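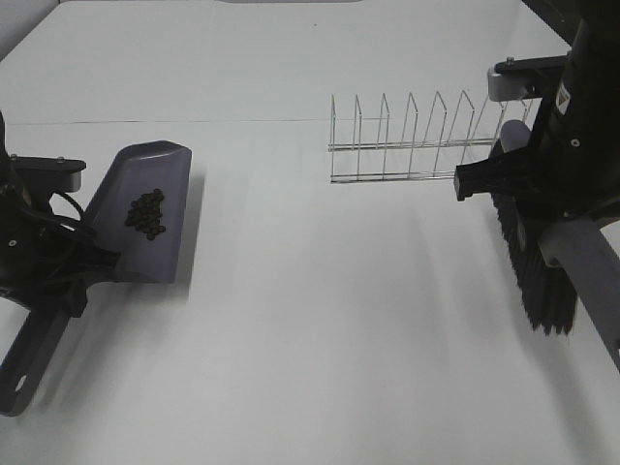 Un brazo lleva el recogedor con los granos y el otro lleva el cepillo.

¿Cómo sabe un robot barrer?

Cuando tú barres unas migas, no piensas mucho. Tus ojos miran, tu mano se mueve y listo. Un robot también puede usar un recogedor y un cepillo, pero alguien tiene que escribir antes las instrucciones. Esas instrucciones se llaman programa, o también software.

En el taller de Turnmont trabajan con 2 brazos sobre una mesa blanca. El programa que los mueve se llama Gasa. Gasa no tiene cuerpo: vive dentro de un ordenador y manda órdenes por los cables.

Primero, mirar

Una cámara hace fotos de la mesa, 30 en cada segundo. Para el ordenador, una foto es una lista muy larga de números, y cada número dice si un puntito es claro u oscuro. Gasa busca los puntitos oscuros que están juntos. Si forman un grupo sobre la mesa blanca, el programa apunta: «aquí hay algo pequeño». 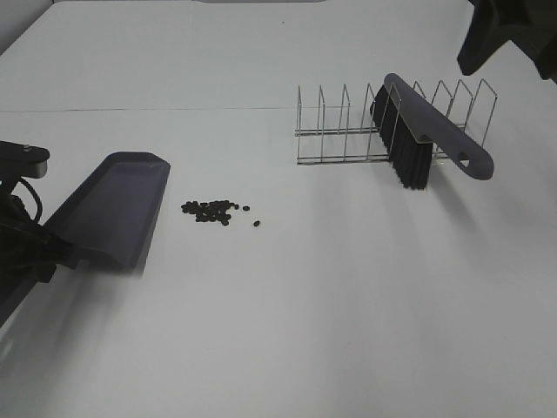 El recogedor, con el borde abierto hacia los granos.

Mira bien a la derecha del montón. Hay granos que están solos, separados de los otros. Para ti es fácil ver que también hay que barrerlos. El programa tiene que decidir: ¿es un grano o es una mancha? Para aprenderlo, Gasa estudió casi 2000 fotos en las que una persona había marcado los granos con un lápiz digital.

Después, hacer un plan

Antes de mover un brazo, el programa dibuja un camino invisible. Es como cuando tú piensas por dónde vas a pasar entre las sillas sin tocar ninguna. En esta mesa hay un escurridor de alambre, y sus alambres son finos y brillantes. A las cámaras les cuesta verlos, porque el brillo las confunde. Por eso Gasa imagina una caja alrededor del escurridor y prohíbe a los brazos entrar en ella, excepto para coger el cepillo.

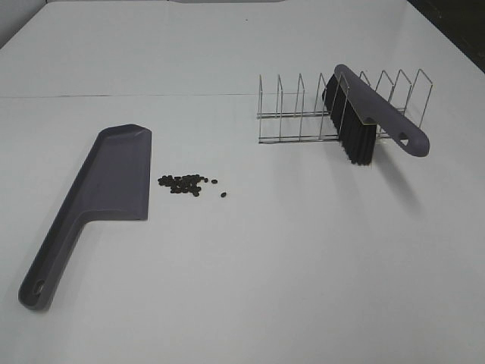
El cepillo está apoyado en el escurridor y el recogedor espera a la izquierda.

El plan para barrer tiene 12 pasos. Los primeros son estos:

1. Buscar el mango del recogedor.
2. Abrir la pinza y acercarla despacio.
3. Cerrar la pinza, con fuerza pero no demasiada.
4. Poner el borde del recogedor cerca de los granos.

Luego le toca al otro brazo con el cepillo. Los dos tienen que ponerse de acuerdo — si uno va muy rápido, el otro se queda atrás. El programa les da el mismo reloj, como el director de una orquesta.

Mirar muy de cerca

La cámara de la mesa ve todo desde lejos. Además, cada brazo puede llevar una cámara pequeña en la muñeca, que ve su propia pinza enorme, negra y con reflejos blancos. Gasa aprende qué partes de la foto son «yo» y cuáles son «la mesa».

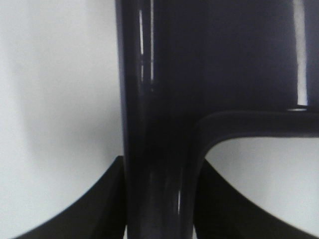

Palabras para recordar

Programa: las instrucciones que sigue un ordenador.
Percepción: la parte del programa que entiende lo que ve la cámara.
Planificación: la parte que elige el camino.
Control: la parte que mueve los motores y corrige los errores pequeños.

Para probar en casa

Pide a un amigo que cierre los ojos y coja un lápiz de la mesa. Tú solo puedes decir «izquierda», «derecha», «adelante», «atrás», «abre» y «cierra». Después cambiad los papeles y contad cuántas órdenes necesitó cada uno.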